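4.2 Finding the hidden settings

We gave 57 adults a mid-range phone and asked them to turn on one-handed mode, a feature that has sat in the system menus for years and that most of our participants had never heard of. They were given a phone set up as it comes out of the box, no internet access and as much time as they could bear. Tzu-hsuan Lam sat in on every session and was under orders not to sigh.

Only 26 of them found the switch. The usual route was to open Display, look hopeful, scroll to the bottom, scroll back up, and then try Accessibility. The switch lives under Gestures, a heading that several people took to be about something else entirely. One participant opened Battery on three separate occasions, as though it might have changed its mind. The search box at the top of the menu, which would have settled the matter in a few seconds, was used mainly by people who had already given up on finding anything by reading.

Those who did use search fared unevenly. Typing "one hand" brought up the right entry. Typing "small screen" or "reach" brought up font size, which three participants changed and then could not change back. Chang and Yang (see section 2) argue that menu labels should be drawn from the words users type. Our results agree with them, although we note that our users also typed "help" and, in one case, "why".

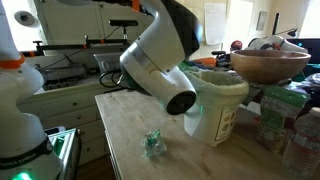 Figure 3. Two robot arms, one lettered FRANKA EMIKA.

4.3 Remembering them afterwards

In June we asked the successful participants back and had them find the same switch again. We had expected this to be a formality. Almost 100 minutes of recordings later, we had revised that view. People remembered that the feature existed and what it did, and many were fond of it, but they recalled the path to it about as well as one recalls a hotel corridor. Several went straight back to Display.

Jailson Brito suggested that a shortcut tile would remove the problem. It would, provided the user could find the screen on which tiles are added. We take that up in section 5.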